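Norndale Armchair – Set-Up and Care Guide

Section 4: Dressing and Refreshing Your Chair

Your chair is built and standing where you want it, so now comes the fun part! Cushions and a throw change the whole feel of a tufted armchair, and you can redo the look any time the mood strikes. Everything in this section can be done without tools.

Before you start

Clear the seat completely and run your hand along the gap between the seat and each arm. Pens, coins and hair clips love to hide down there. Shake out all cloths and throws away from the chair – crumbs work their way into the tufting and are a pain to get back out.

Dressing the chair

1. Brush the back from top to bottom with a soft, dry brush. Go gently around each tuft.

2. Plump your 2 cushions by pushing in from the corners, then give each one a good pat.

3. Set the cushions against one arm. Stacked one on top of the other they make a great elbow rest for reading, and they leave the rest of the seat free.

4. Drape the throw over one upper corner of the back and let the end hang down. A dark gray looks terrific against pink, and mustard cushions warm the whole thing up.

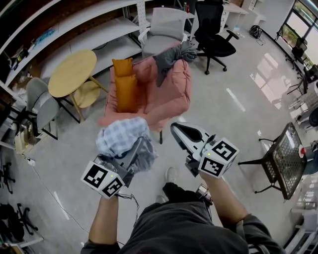

Can I leave a throw on the chair all the time?

It's fine to leave one on, but take it off every week or so and let the fabric underneath air out. In a sunny room, move the throw to the other side now and then so the color fades evenly.

Folding the spare cloths

5. Lay each cloth flat on a table and smooth it from the middle outward.

6. Fold it in half, then in half again. Checked fabric is a treat here – just line up the squares and your edges come out straight.

7. Put the folded cloths on a shelf or in a drawer. Keep them off the seat so you aren't sitting on creases.

Note: The Vaduneck throw measures 80 by 80 inches. Fold it in half before draping it, or the end will reach the floor and get stepped on.

Caution: Do not sit on the arms or lean your full weight on the top of the back. Lift the chair to move it – dragging strains the legs. This is a job for 2 people.

Caution: Keep the cushions out of the dryer. Wash the covers cold, by themselves the first time, and let them dry flat.

Section 5 covers stains and spills.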